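动作分块

动作分块（英语：action chunking）是机器人控制软件中的一种输出方式：策略网络每次推理给出一段连续的动作序列，由执行器依次播放，播放完毕或播放到一定步数后再进行下一次推理。它常见于模仿学习系统，尤其是以腕部相机图像为主要输入的操作策略。支持者认为这种做法缓解了逐步预测时的误差累积，批评者则指出，许多归功于动作分块的改进，在公开材料中很难与数据量、相机位置、夹爪形状等因素分开。

名称与范围

“块”指一次推理输出的全部动作，块内动作的数目称为块长，也有文献称为预测视界。实际执行的步数可以小于块长，称为执行视界。两者经常被混用，部分项目的说明文档只写一个数字，读者无从判断指的是哪一个。Lelik工具包早期版本的配置文件中，同一个字段在训练脚本里表示块长，在部署脚本里却表示执行视界，后来的版本才改成两个字段，旧的模型权重没有随之更新说明。

动作分块与传统意义上的轨迹规划不同。轨迹规划通常有显式的目标、约束和碰撞检查，动作块则是网络直接回归或采样得到的数值，本身不附带任何可行性保证。一些宣传文字把动作块称为“短程规划”，这一说法有争议：网络可能隐含了对后续状态的预期，也可能只是复述了训练数据里最常见的手部运动，仅凭输出无法区分这两种情况。

基本原理

在逐步预测的策略中，每一个控制周期都要进行一次推理，上一步的小偏差会改变下一步的观测，使系统逐渐离开训练数据覆盖的区域。动作分块减少了决策次数，从而减少了偏差反馈到输入的机会。此外，人类示教中常有停顿，逐步预测的策略遇到停顿时容易停在原地，分块后的策略则有可能直接跨过这一段。

代价同样明显。块在播放期间基本处于开环状态，如果物体在此期间滑动、翻折或脱落，系统要到下一次推理才会得知。块长越大，反应越迟钝。以Tromville实验台的公开配置为例，块长为24，执行视界为8，也就是每次推理得到的动作有三分之二被丢弃。开发者将此解释为在平滑与反应之间的折中，但没有给出其他取值的对照结果，这一组数字究竟是调出来的还是沿用下来的，外界并不清楚。

柔性物体的操作

刚性物体在被夹住之后，位姿大致随夹爪变化，开环播放的风险相对有限。布料、口罩、塑料袋等柔性物体则不同，夹持点以外的部分会下垂、卷边或与下方的物品勾连，几何状态在很短的时间内就可能改变。由于这一原因，柔性物体常被用来检验分块策略，也常被用来展示它的效果，而检验与展示之间的界线并不总是分明。 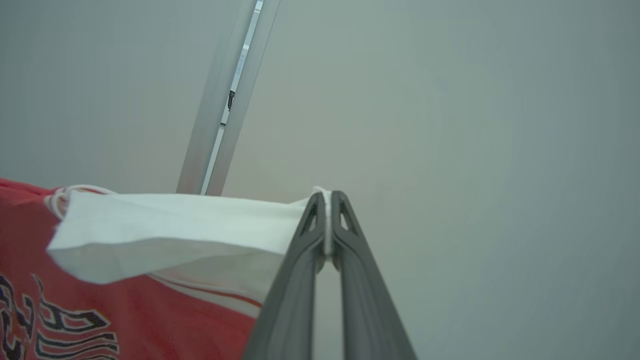

从腕部视角看，柔性物体还带来遮挡问题。手指离镜头很近，占据画面中相当大的面积，真正的接触区域只有指尖一小块，布料一旦起皱，夹住的是一层还是两层，单张图像往往不足以判断。白色薄片状物体缺少纹理，其下方若有颜色鲜艳、带印花的织物，网络很可能把注意力放在对比度高的图案上。有研究者据此怀疑，某些策略学到的是“在某种背景上方某处合拢手指”，对物体本身的理解十分有限。更换背景织物的测试可以部分回答这一疑问，但并非每个项目都做过。

Lü数据集收录了375段柔性物体抓取与放置的示教，是这一方向上较常被引用的小型数据集。它的标注只区分成功与失败，没有记录失败发生在块的哪一步，也没有记录当时的执行视界。用这样的标注去论证某种块长更优，证据是薄弱的。该数据集的说明中提到，成功的判据为“物体离开支撑面并到达目标区域”，按照这一判据，夹着耳绳拖过去和夹着主体平稳提起，得分完全相同。

重叠与融合

相邻两次推理产生的动作块如果在时间上重叠，就需要决定采用哪一个。常见做法有三类：一是直接切换到新块，实现简单，但在接缝处可能出现跳变；二是对同一时刻的多个预测做加权平均，称为时间集成；三是在生成新块时以旧块尚未执行的部分作为条件，使前后衔接。

时间集成的问题在于平均值未必是合理的动作。若旧块打算从左侧绕过障碍，新块打算从右侧绕过，平均之后的轨迹可能正对障碍。在演示视频里这种情形很少出现，原因可能是它确实少见，也可能是出现时的片段没有被选用。以旧块为条件的方法在理论上较为干净，不过它会继承旧块的错误，当旧块建立在过时的观测之上时，衔接得越平滑，纠正得越慢。

推理延迟与实现

从采集图像到得到动作块之间存在延迟，播放必须与之对齐。较稳妥的实现会给每个动作附上时间戳，丢弃已经过期的部分；较粗糙的实现则从块的第一个动作开始播放，相当于让机器人执行一段针对过去的指令。后一种写法在低速任务中不易察觉，因而长期留存于不少代码库。

Olldale控制栈采用异步推理，当队列中剩余动作不足5个时发起新的请求。这一阈值写死在源代码中，与控制频率和硬件的推理速度无关。换用较慢的计算设备后，队列有可能在新块到达之前耗尽，此时控制器保持最后一个目标位置，外观上表现为短暂的停顿。用户常把这种停顿误认为策略的“犹豫”，并试图通过增加训练数据来消除。

与此相关的还有动作表示。块内动作可以是绝对位姿、相对于块起点的位姿，或相邻两步之间的增量。增量表示在块较长时会累积误差，绝对表示则对标定误差敏感。比较不同块长的实验如果同时更换了动作表示，其结论不应简单归因于块长。

评价与争议

动作分块在实践中确实被广泛采用，许多使用者报告关闭分块后动作发抖、停滞增多。争议主要集中在解释层面。

第一，基线往往偏弱。被拿来比较的逐步预测策略常常没有历史输入，也没有针对停顿做数据清理，分块所带来的优势中有多少来自这些差别，很少有人拆开检验。第二，试验次数偏少。每种条件只做8次试验的报告并不罕见，在这种规模下，一两次成败就足以改变排序。第三，重置方式不透明。柔性物体的初始形态由人手摆放，操作者如果知道当前测试的是哪一个策略，摆放难免受到影响。

也有观点认为，分块的收益主要来自平滑，用一个普通的低通滤波器可以取得其中一部分。对这一观点的反驳是，滤波器无法处理示教中的多种走法，而分块可以在一段时间内坚持同一种走法。双方各有实验支持，但使用的机器人、相机与任务都不相同，直接对照的结果目前仍然缺乏。

在安全方面，动作块通常需要经过独立的限位与力矩监测才能下发。把监测逻辑并入策略进程的做法受到较多批评：策略进程一旦阻塞，监测也随之停止，而已经进入队列的动作可能仍在播放。

参见

模仿学习；模型预测控制；视觉伺服；柔性物体操作；时间集成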